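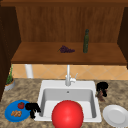

Print | E-mail
3 comments | 12 shares

Leonie Kaufmann wants $80 for a table runner, and I asked her why anyone should pay it.

"Because it hangs straight after you wash it," she said. "Try that with a cheap one."

I have tried it with a cheap one, and it hung fine. Kaufmann, who designs linens for Mayrhofer out of a rented floor in Flaltport, was not moved. The new Rurkar runner comes in two colors, oat and rust, and the catalog calls it "heirloom quality." It went on sale in February. I wondered how an heirloom gets made that fast.

"That's the catalog's word," she said. "I'd have said heavy."

Elfriede Aigner, who runs the sewing room, was more help. The first run was 2000 pieces, and she admits the corners gave trouble. "We changed the thread. The early ones may pucker."

Will buyers of the early ones be told?

"They can send them back," said Kaufmann.

At whose cost, she would have to check. She had not called back by 3 p.m.

E-mail this article | Print this page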